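The Gosselin Grid Kit

Tape, template and sampling script for repeatable object placement
Sold by Bromdale, put together by Adesuwa Afolabi

Okay, so the Grid Kit is the least glamorous thing we sell, and it's the one I get the most mail about. It's a way of laying out a work surface so that your robot learns from objects in lots of different spots, and so that you can put those same objects back in those same spots when it's time to test. I used a rougher version of it for my own placement study and people kept asking for the parts list. Eventually it was easier to put it all in a box.

What's in the box

Two rolls of blue painter's tape
One folding corner template for squaring up the first crossing
One steel ruler
A card of cell labels (optional, I leave mine off the table and keep them on the clipboard)
The placement script, with a seed you set yourself
The protocol booklet, 14 pages, which Cledwyn Kemeys edited down from something much longer (thank you, Cledwyn)

How I ended up with tape

My first batch of demonstrations was all free placement. I'd set the object down wherever felt random, drive the arm through the grasp, reset, and go again. Then I plotted where I'd been putting things and wow, so much for random! Nearly everything sat in a comfortable patch close to my right hand. The policy was great in that patch and pretty sad everywhere else, and my test placements came from the same lazy hand, so the score looked terrific.

With a grid, the script calls out a cell and a rotation, you set the object there, and you record. The next cell comes from a shuffled list, so every cell gets used before any cell repeats. For testing, you hold back a few cells completely and never collect in them. That gives you two numbers, one for cells the policy has been trained on and one for cells it hasn't, and the gap between them is the thing I care about.

What I saw in my own runs

I ran this on one arm with a wrist camera, one object at a time, a simple pick and lift. Every policy got the same number of demonstrations. I tested each one with 40 trials in held-back cells.

Free placement: 23 successful lifts
Grid placement: up to 14 more than that, depending on the training seed

I trained 3 seeds per condition. That's a small study and I'd love to see somebody run it bigger, with more than one object shape and more than one person doing the placing. My hand bias probably isn't your hand bias. The worst grid seed still beat free placement, but only by a couple of lifts, so please don't treat the best one as a promise.
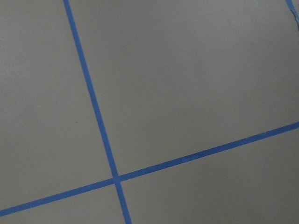
Does the tape have to line up with the robot's base?

Any angle works, as long as you measure it once and type it into the script. I set mine by eye and then record the offset from the base, and the script turns every cell center into arm coordinates from there.

Laying it out

Wipe the surface and let it dry. Put down the longest strip first, pulling it tight between two people if you've got a second person handy. Use the template at one crossing, lay the next strip through it, and measure everything else off those two. Overlap the strips where they cross. I tried trimming the crossings so they'd be one layer thick and it took forever and made no difference to anything I measured.

Press the tape down with the edge of the ruler, especially near the ends. If an end starts to lift, replace the strip before the next session (a gripper finger can catch a loose end, and then you're measuring all over again). A little wrinkle in the middle of a strip is fine.

The booklet suggests a cell size based on your largest object, plus room for the fingers to open. Start there. I went smaller at first and kept setting the object half on a line, and then I had to decide which cell it was in, which is exactly the kind of decision I was trying to get rid of.

About the camera seeing the tape

Fair worry! Blue lines are a very strong feature, and a policy trained only on a taped surface might lean on them. My advice is to collect a share of your demonstrations with the tape pulled up, using the template to find the cells, and to run one full test on the bare surface too. The Sarstead edition of the script has a setting that mixes the two kinds of session for you. My numbers up top are all from the taped surface, so read them that way.

Versions

The standard kit fits most benchtop setups. The Gredent kit has wider tape and a longer ruler for larger tables, and the script is the same in both. If you already own tape and a ruler, you can buy the script and booklet alone. The current script came out in May and fixes the rotation bug that several of you wrote in about.

Refill rolls ship separately. Questions about the protocol come to me, Adesuwa, through the contact form, and Cledwyn handles orders and returns.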